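Zullari Virnix Under-Desk Cable Tray: Long-Term Review

The Virnix is a steel cable tray that mounts to the underside of a desk and holds a power strip, the bricks that hang off it, and the slack from whatever is plugged in. Zullari sells it in two lengths. I bought the longer one at full price and have used it under a fixed-height desk since December. A second unit went under a sit-stand desk belonging to my colleague Pieter Goossens, and his notes are folded in where they differ from mine.

Construction

The tray is one piece of bent sheet steel, powder coated, with rows of oval slots in the floor and a rolled lip on the front edge. The lip matters more than it sounds. My previous tray, a De Haan wire basket, had cut ends that scraped the jacket off a monitor cable over two winters. I have run a cloth along every edge of the Virnix and it has not snagged once.

Zullari lists the empty weight of the long model as 1,420 grams. My kitchen scale agrees to within its own error. The loaded weight under my desk, with a six-outlet strip, two laptop bricks, a dock supply and a small network switch, came to 3,414 grams. The floor of the tray does not sag under that load, at least not by an amount I can find with a straightedge.

The coating has held up well. There is one chip at the left bracket, and I made it myself with a screwdriver.

Mounting

Four wood screws, two brackets, and a paper template. The template is accurate. The supplied screws are 18 mm long, which suits a thick top but leaves very little margin on a thin one. Measure the desk first. Pieter's top is thinner than mine and he substituted shorter screws from the hardware store with no trouble.

The tray hooks onto the brackets and locks with a thumb latch at each end. With the latches open it tilts down on the rear hooks and hangs there, so both hands are free for the wiring. This is the best part of the design. On the De Haan, adding one cable meant unscrewing one side and holding up the rest with a knee.

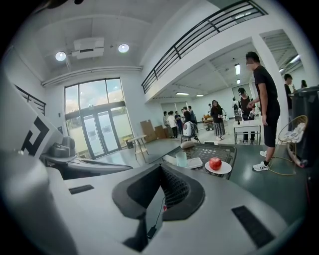
Hook engagement is firm once both latches are closed. With only one closed, the tray rattles when the desk is bumped, and the open end can creep forward off its hook. Zullari's leaflet does warn about this, in small type on the back.

Capacity

The interior takes a standard strip lying flat with bricks standing beside it. Large bricks with the plug built into the body are a problem. They block the neighboring outlet and stand taller than the lip, so the tray will not close against the desk. A short extension lead fixes it -- Zullari could put one in the box and does not.

Cables leave through the floor slots or through an open notch at each end. The notches pass a molded power plug. The slots pass bare cable and most USB connectors, but a full-size DisplayPort plug has to go out the end. Plan the routing before tightening any ties.

Heat

I wanted to know whether a closed tray would cook the power supplies. With a probe thermometer taped to the warmer laptop brick, after an afternoon of normal work, I read a peak of 56 degrees Celsius. The same brick on open carpet was only slightly cooler. One brick and one room do not make a proper test, but I stopped worrying.

Sit-stand use

Pieter's desk goes up and down several times a day. His latches have stayed closed. His complaint is about the single cable that has to reach the wall outlet: the tray gives it no strain relief, and the notch edge rubs at full height. He added an Irnodis adhesive clamp just inside the notch and has had no rubbing after that.

What I would change

Longer slots, so a bulky display plug can drop straight down. Latches in metal -- the current ones are plastic and feel like the first thing that will break. A second screw length in the bag.

Verdict

The Virnix costs more than a wire basket and is better in the ways that count when wiring changes often. If the wiring under your desk gets set up once and left alone, the basket will do. I am keeping mine, and I have ordered the short version for the printer stand.

Reviewed by Bart Verschueren, 3 September 2023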